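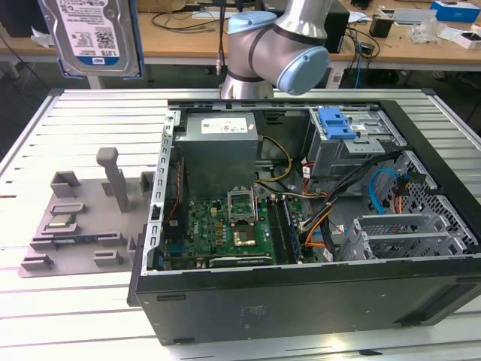

Our signup form for the Nuttall parents' group is eating people's answers again. This is the support group for moms, dads and grandparents of gay and trans kids, so when somebody finally works up the nerve to write to us and the message vanishes, I feel awful! Ticket 3663 was the last time it happened, and I thought we'd fixed it. I'm on my laptop for this, as the desktop tower is lying on its side with the panel off and the CPU socket empty, so please don't ask me to check the old mail folders on it today.

What I see: the form says "Thank you, we'll be in touch" and then no email shows up. I sent two tests from my phone and neither one arrived. The Ondum dashboard has both of them marked as delivered – go figure.
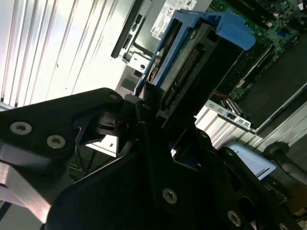
What I've tried so far

Checked spam. Nothing there except a lot of shoe ads.

Turned off the word filter. This one matters, I think! It was holding any message with "gay" or "lesbian" in it as adult content, which on our site is pretty much every message. There were 200 sitting in the held pile, some going back to August (ouch).

Sent another test with the filter off. It came through, but with the "How did you hear about us" box blank. I'd filled it in.

Cut my test message down to under 300 characters. Same blank box. 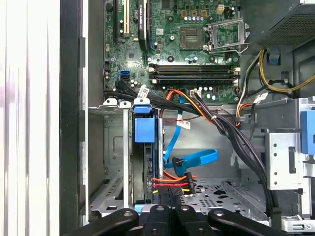 Skivanen

Update, April 7, 2022: support wrote back and the blank box is a naming mix-up on the form, two fields with the same label. I renamed one and my next test came in whole. Yay! I still need a way to release the held messages all at once – clicking them one by one logs me out every few minutes. Please keep this ticket open until that's sorted.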